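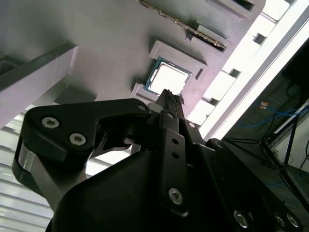 A gripper finger below a chip in a light gray tray.

The founder of Genberg, a two-person advisory firm in Mullness, charges a flat fee and puts it on the website. In a trade where most people won't quote a price until the third phone call, that was enough to make me ask for an hour of her time. I also wanted to know whether the rest of the pitch holds up.

The pitch goes like this. Hourly billing rewards slow work, so clients should pay for a result. I have heard that line from a lot of consultants, and the result usually turns out to be a slide deck.

"Sure, I've written those decks," she says. "I wrote them for five years at a bigger shop. The client paid by the day and got a binder, and I never found out what they did with it."

At Genberg a job runs 60 days. Half the fee is due at the start and half when the client signs off on a list drawn up in the first week. I asked who writes the list. She does, it turns out, with the client's comments. So the consultant sets her own exam?

"You could put it that way. They can strike anything they don't like. Most of them add things."

She offered Lorkosix, a parts distributor, as a client that got its money's worth. The complaint there was late quotes. Her team sat with the sales desk, cut the number of sign-offs from five to 2, and quotes that used to go out in nearly a week began going out within 24 hours. I asked whether sales went up.

"They went up. I can't tell you how much of that was us."

I give her credit for that answer, though the website is less careful. It says "growth you can measure" in large type. When I read it back to her she laughed and said a copywriter came up with it.

Garrido, a food packager, went less well. The fee was paid, the list was signed, and by February the old approval chain was back. She blames a change in management. Maybe so, but a flat fee leaves a consultant with little reason to come back and check -- and she didn't, until Garrido called her.

"We do a follow-up visit now," she says. "It's in the contract." Is it free? "It's in the price." And did the price go up? "A little."

Near the end I asked what a small company should do before hiring anyone like her. She told me to have them ask the people on the sales desk first, and write down the answers.

I asked what she would charge for that advice. She said the first call is free, and that I was on it.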